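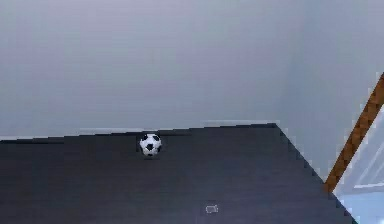 Fatos Bošković meinte neulich im Nachbarthread, man solle beim Vormachen per Fernsteuerung lieber langsam und langweilig fahren als elegant, und an dem Satz kaue ich jetzt seit Tagen herum. Hallo erst mal in die Runde! Ich lese hier schon länger still mit und habe mich nun doch angemeldet, weil ich alleine nicht weiterkomme.

Ich möchte meinem simulierten Arm beibringen, den kleinen Fußball auf dem Tisch anzuschieben. Die Bewegungen mache ich mit einem Gamepad vor, aufgezeichnet wird mit Junia. Inzwischen habe ich 29 Durchgänge beisammen (das war ein schöner, langer Abend mit viel Tee). Leider zögert der trainierte Arm jedes Mal kurz vor dem Ball, zittert ein bisschen und bleibt dann stehen. Der Ball liegt bei mir ziemlich weit hinten, nah an der Tischkante -- ob das eine Rolle spielt, weiß ich nicht. Muss ich einfach viel mehr vormachen, oder mache ich grundsätzlich etwas verkehrt? Über jeden Hinweis freut sich
Tischkantenfreundin

Fatos Bošković
Liebe Tischkantenfreundin, herzlich willkommen, und schön, dass mein Satz wenigstens jemanden beschäftigt! Ich vermute, der Arm hat das Zögern von dir gelernt. Mit dem Gamepad hält man kurz vor dem Kontakt fast immer inne, schaut noch einmal, korrigiert ein wenig und stößt dann erst zu. In der Aufzeichnung sind das lauter Schritte, in denen nichts passiert, und die werden brav mitgelernt. Schau dir deine Durchgänge einmal einzeln an und schneide die Pausen heraus. Bei mir waren es in einem einzigen Durchgang 311 Schritte Stillstand, ich habe mich richtig geschämt.

Mit »langsam« meinte ich übrigens ein gleichmäßiges Tempo, das habe ich damals wohl schlecht ausgedrückt. Und leg den Ball beim Vormachen ruhig an verschiedene Stellen, auch mal weiter nach vorn. Wenn er immer am selben Fleck liegt, lernt der Arm nur diese eine Strecke auswendig und ist verloren, sobald etwas verrutscht. Ich würde mit rund 8 Startpositionen anfangen und dann weitersehen. Ein paar Durchgänge, in denen du absichtlich schief anfährst und die Richtung unterwegs berichtigst, helfen erfahrungsgemäß auch sehr. Erzähl gern, wie es weitergeht!

gorkeo_umsteiger
Nimm Gorkeo statt Junia, da hatte ich das Problem nie.

Drevon
Ergänzend zu Fatos, dem ich sonst ganz zustimme: Prüf bitte auch die Totzone am Gamepad. Meine stand viel zu hoch, kleine Ausschläge kamen gar nicht an, und so sah jede feine Bewegung in den Daten aus wie ein Ruckeln. Seit August habe ich sie fast auf null und übe vor jeder Aufnahme drei Fahrten ohne Aufzeichnung, bis die Finger warm sind -- das klingt albern, aber man sieht den Kurven den Unterschied an. Das Zittern könnte also daher kommen, das Stehenbleiben eher von den Pausen. Ein Wechsel des Programms ändert an beidem wohl wenig.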